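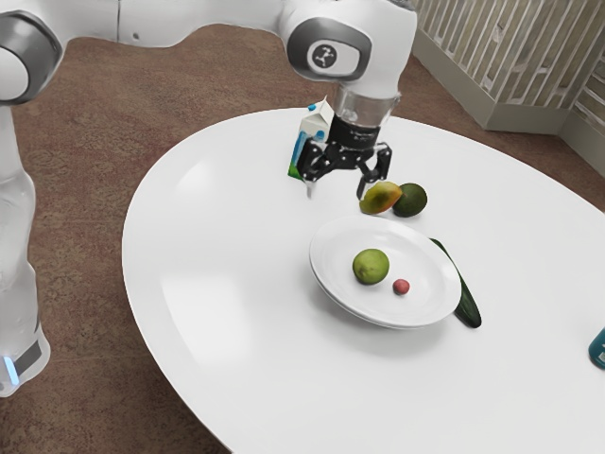 Big, white and oval. Room on it for a couple of pieces of fruit and then some.

The End of the Head of the Table

By our homes desk

218 shares | 34 comments

Corners are out. Ask at any furniture store between Mambridge and the coast and you get the same story. People come in wanting a rectangle, because their parents had a rectangle, and they leave with something round. Or oval. Or one of those soft in-between shapes that the catalogs can't agree on a name for.

Took a while. For years the round table was a thing for breakfast nooks and card players. Small, a bit wobbly, a single fat leg in the middle that everybody kicked. The real table, the one for holidays, had four corners and a long side against the wall and a chair at the end that belonged to whoever carved.

I grew up at one of those. Dark, heavy, a crack down the middle where the leaf went in. Crumbs lived in that crack. My seat was on the corner, a table leg between my knees, for most of my childhood. I did not choose my own first table so much as inherit that one, and it went with me through three apartments and a rented house before I finally admitted I hated it.

So. Curves.

The store I know best is Kubíček, on the hill in Mambridge, which has sold tables out of the same building for 113 years. Low ceilings, bad lighting, terrific coffee. The showroom floor used to be rectangles wall to wall, with the round ones in back by the lamps. Now it's the other way round. You come through the door and have to steer around a big pale oval before you can see anything else, and on the afternoon I went there was a family of five already sitting at it, coats on, arguing about where the grandmother would go.

Which is the whole point of the thing, really. Where does anyone go? At a long table it's settled before you sit down. At a round one you get a minute of shuffling, then people just drop. The kid ends up next to the uncle. The person who cooked ends up somewhere she can hear the conversation. I've watched it happen at my own place since the spring and I still find it a little odd not to have an end to sit at. 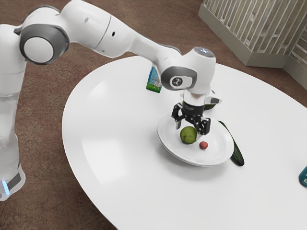
A curved edge means no corner seat.

Size is where people go wrong. A round table eats floor. A rectangle can be shoved against a wall on a Tuesday-type night and pulled out for company - a circle up against a wall looks like it's being punished. Past a certain width you also can't reach the middle. Salt goes in, salt stays in. There's a reason the lazy Susan was invented and a reason your aunt had one.

Ovals get you out of most of that. Narrow enough to pass a dish across, long enough for a crowd, no corners to catch a hip on the way to the stove. They cost more though. Cutting a good oval wastes material, and the edge takes longer to finish than a straight one, and both of those wind up on the price tag. If you're buying used, run your hand all the way round the edge before you pay. All the way. Cheap ones feel fine on the long sides and rough at the ends, where the curve is tight and somebody was in a rush with the sander.

Then color. White is having a moment, again. I was against it. White shows everything: coffee rings, ballpoint, the red stuff that comes out of a pomegranate. It also makes a small dim kitchen feel like somebody opened a window, and food looks good on it. Put two pieces of fruit on a brown table and it's a brown table. Put them on a white one and you've decorated. Eltano, the online outfit everybody's sister seems to have ordered from, now offers its biggest oval in white and not much else, and the wait was into October last I checked. Maybe order a sample first. Leave a tea bag on it overnight and see how you feel in the morning.

Matte or shiny? Matte hides fingerprints and holds on to grease. Shiny is the reverse. Households with small children go shiny and keep a cloth handy, households without go matte and feel superior.

Legs matter more than the top, and hardly anyone looks down in the store. Sit at it. Properly, pulled in, like you're eating soup. A center base gives you knees anywhere but it can rock if it's too light, so lean on the edge, hard, with your elbow. If the far side lifts, walk away. Four legs set in from the edge are steadier but somebody always straddles one. Trestle bases look great and you will stub a toe on them every day of your life.

Delivery, too. A rectangle goes through a door on its side and that's that. A big oval in one piece will not go up a turning stair. Mine didn't. It sat in the downstairs hall for 17 days while I looked for somebody who'd bring it in over the balcony, and in that time the whole building used it for mail. I was almost sorry to take it up. Measure the stairs. Measure the turn in the stairs. Then measure the table diagonaly, which I had not done.

Not everyone's convinced. In Skinamstead there's a repair shop that does nothing but old dining tables and business there is good, partly from people who went round and came back. Homework spreads out better on a rectangle. So does wrapping paper, sewing, a jigsaw. Tablecloths are cheaper and they hang right. And some families like having an end to sit at, it turns a plain supper into a bit of an occassion. Fair enough. The shop will also saw the corners off if you ask, an inch or two, rounded over, for people who want it both ways. Mostly parents of toddlers I'm told.

Chairs are the last thing and the thing that catches you out. Straight-backed square seats leave silly gaps around a curve. Stools work. A bench doesn't, unless it's curved too, and curved benches cost what you'd expect. I ended up with a mix from the old set and a few from the thrift store, none matching, and they get moved so much that it stopped bothering me.

The old table went to my cousin, by the way. She has it against a wall with a sewing machine on it. Crumbs still in the crack.

Posted 2019-07-08 in Homes

Contact us | © 2019 All rights reserved | Back to top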